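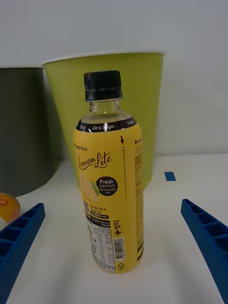

Wrist camera view of a bottled drink between the fingers of a gripper, with a green cup behind it. Photo: Bralix

Bralix Opens Tabletop Demonstration Set to Outside Developers

Filed under: Newsroom > Product News > Data & Training
Last updated: Tuesday, 9:40 a.m.

CILSTEAD – Bralix today opened Barnia, its collection of recorded handling demonstrations, to developers outside the company. The first release holds 3,583 demonstrations covering 214 everyday items, including drink bottles, cups, food containers and small household goods. Each demonstration is a complete recording of a person guiding a gripper through one short task on a tabletop.

Barnia is meant for teams that train robot arms to pick up, move and set down ordinary packaged goods. Until now the recordings were used only by Bralix and by customers of its Barua control software. With this release, any registered developer can download the full set and use it to train or test a learning system of their own.

Every demonstration in the release was made by a trained operator. The operator guides the gripper by hand controls, watching the live view from the wrist camera, and carries the task through from first approach to release. The system records the camera video, the position of the wrist and the opening of the fingers, all on one shared clock. A developer can take any moment in the video and find out where the gripper was and what command it was following.

The tasks are deliberately small. Typical ones are picking up a bottle and setting it on a mark, moving a cup from the left side of the table to the right, or turning a container so its label faces forward. Most of the recordings include other items on the table besides the one being handled. Bralix said its own early models did well with a single item on a bare surface and then made poor choices when a second item stood close behind the first. Operators now work from layout cards that call for neighbors, partial overlaps and narrow gaps.

Packaged drinks make up a large share of the collection. They come up often in customer requests from stores, break rooms and stockrooms, and they are harder for a camera than they look. A single bottle can have clear plastic at the neck, a printed wrap around the body and a dark cap, and each of those surfaces handles light in its own way.

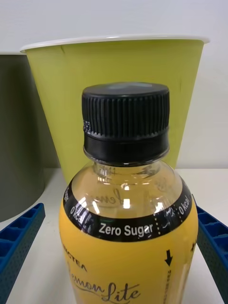 Glare is a common source of trouble on clear plastic. A bright streak on a curved shoulder can hide printing or make an edge seem to sit in the wrong place, and the streak shifts as the wrist moves. Bralix kept these recordings in the set. Reviewers mark a demonstration with a glare tag when the highlights cover part of the item, so a developer can train on those cases or hold them back for testing.

The approach was also given extra attention. Operators are asked to slow down when the fingers are on either side of the item and to close only after both have a clear path. That part of the motion is recorded at the same rate as the rest, but it takes up more time in each demonstration, which gives a learning system more to work with during the steps where small errors tend to matter.

Items with printing in more than one language are included as they are sold. Labels were not covered or blurred. The company said that models trained on plain, unprinted items had trouble when they met real packaging, and that busy labels, barcodes and small text belong in the training material.

Each recording goes through two checks before it is added to Barnia. The first is automatic and looks for dropped video, clock errors and gaps in the position record. The second is done by a reviewer, who watches the recording at normal speed and labels the task, the item type and the result. Failed attempts are labeled as failures and kept in a separate folder. Developers may use them or leave them out.

"People ask us for clean data, and we understand why, but a robot in a stockroom will meet crowded tables and shiny bottles on its first day," the company said in a statement. "We would like it to have seen some of that beforehand."

What is in the release

The download includes the wrist camera video, the matched motion record, the reviewer's labels and a written guide to the file layout. A set of short scripts for loading and playing back recordings is also provided. The scripts run on an ordinary desktop computer and do not require Barua. Developers who already use Barua can load the recordings directly from the training menu after their next regular update.

Bralix has also set aside a portion of the items for testing. Those items do not appear anywhere in the training portion, so developers can check how a model handles packaging it has never been shown. The guide lists which items are in each portion and asks that published results say which one was used.

The release does not include soft bags, glassware or anything handled while full and open. Recording of soft bags has started at the Cilstead site. Glassware will follow once the company has settled on a safe way to record drops and slips.

Availability

Barnia is available now at no charge for research and internal testing. Commercial use requires a license, and current Barua customers are covered under their existing agreements. Registration is through the developer page on the Bralix website. Requests are normally answered within one business day.

Corrections to labels can be sent through the same page. Accepted corrections will be included in the next version, along with a list of what changed.

About Bralix

Bralix makes control software and training tools for robot arms used in light handling work. Its products include the Barua control software and the Barnia demonstration collection. The company is based in Cilstead, where it runs its recording and review operations.

Media contact: Bralix Press Office, Cilstead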